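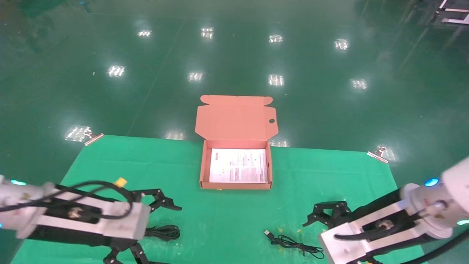

Pink box, two cables, one sheet of tiny print

I have a soft spot for packaging, so you can imagine how I felt about a salmon-pink mailer! It's plain cardboard with a hinged lid and a little round hole punched near one edge, and I already know I'm keeping it for buttons or stamps or something. The instruction sheet covers most of the bottom, in columns of text so small I'll need my other glasses (and possibly Hywel).

Then there are the cables – a thin USB one and a fatter black one, both coiled up on the green mat. I've clipped the mat's far corners with binder clips, which I recommend to anyone whose mat likes to curl. My rule for January is that every cable gets a label before it goes in the drawer. I have 19 in there without one.

We use cookies to improve your visit. Accept | Manage settings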